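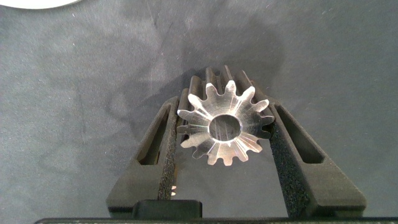
Filed under: List archive > Small gears, large opinions
4 min read

From: Ikechukwu Babalola
To: the Bovance bench list
Subject: Re: Re: where do you put the gears down?

Thanks to everyone who wrote in about the gears, including those of you who wrote in about hose clamps. I've read all of it and tried a fair amount, and the gears are still on the table, which by the standards of this thread is a result.

For anyone joining now, I have a batch of small spur gears from Karam, bright metal, toothed along the whole length, so they're closer to stubby pinions than to anything you would call a wheel. They'll stand up on an end face quite happily. Put one down on its teeth and it rocks over to the next gap, considers its position, and rocks again if anybody leans on the table. I don't have a level table. I have a table I've stopped arguing with.

My original plan was the dark mat and nothing else. Silver on near-black is easy to find, and the mat is big enough that a gear has to make a real effort to reach the edge. The trouble is that a mat gives you no idea where anything belongs. By the end of an afternoon I'd have finished gears and unfinished gears in one sociable group, and I'd have to pick up every one and feel the bore with a toothpick to see which had been done.

So I went over to the white discs. One gear to a disc, standing on end, and anything on bare mat hasn't been looked at yet. A disc slides if you push it, so you can shift a gear along without touching it, and grit shows up on the white as soon as it drops. They also show every fingerprint I own. I wipe them with the same rag I use for the gears and have decided not to think about the order in which I do that.
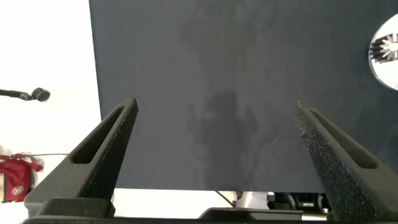

Rami Hamdan wrote:

> Discs are fine until you sneeze. I used a muffin pan for years and
> never lost a gear in it, though I did lose a muffin. If you must have
> them out in the open, stand them bore up and drop a short dowel
> through each one into a board. Then you can carry the whole lot
> to the sink in one trip.
>
> Also, what are you doing about the end faces? Mine came from Karam
> with a burr on the leading edge of every tooth and I went at them
> with 200 paper, which was a mistake. 300 would have been plenty.
> I have now got 12 gears that look as if they've been chewed.
>
> Rami

Taking these backwards. On the end faces, I'm doing very little. Mine have fine machining lines running out from the bore toward the teeth, and I like them, so I knock the burr off the tooth edges with a bit of 1000 paper wrapped around a popsicle stick and leave the flat alone. It's slow. If you go at the face with anything coarser you get a lovely even gray and then spend the evening wishing you hadn't. My sympathies regarding the chewed ones. Could they go on the inside of something?

The dowel board I did build. It works exactly as Rami says for as long as your dowels fit, and mine were bought by eye. Half the gears went on and wouldn't come off, and the other half leaned like fence posts. I'll try again with the thin Nasero rod if I can find where I put it.

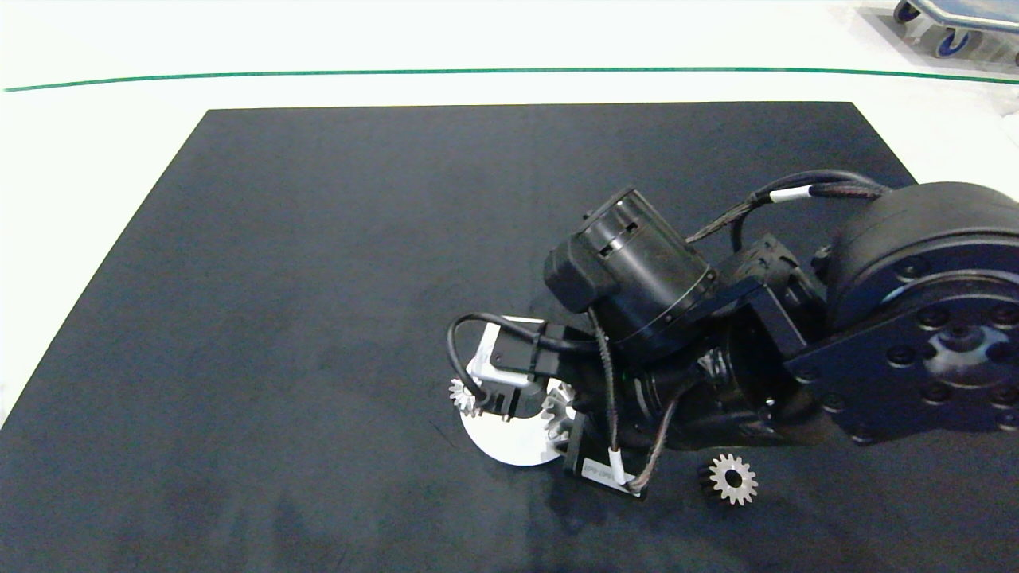
As for the muffin pan, I've got nothing against it except the noise. Also the teeth. Two gears in one cup will find each other, and then you have a bright little ding on a tip that wasn't there at breakfast. One to a cup, fine, but by then you've reinvented the disc with walls on it, and you can't get your fingers in past the sides.

What I'd like next is a disc with a shallow ring on it, just enough of a lip that a nudged gear stays home. Jar lids are the obvious candidate. I tried the ones from the Ratia pickles and they smell of the pickles, even after the dishwasher. If anybody has a source of lids that once held something duller, please write to me off list. I can trade half a sheet of 1000 paper and a dowel board that needs work.

Ikechukwu

3 replies | 2 shares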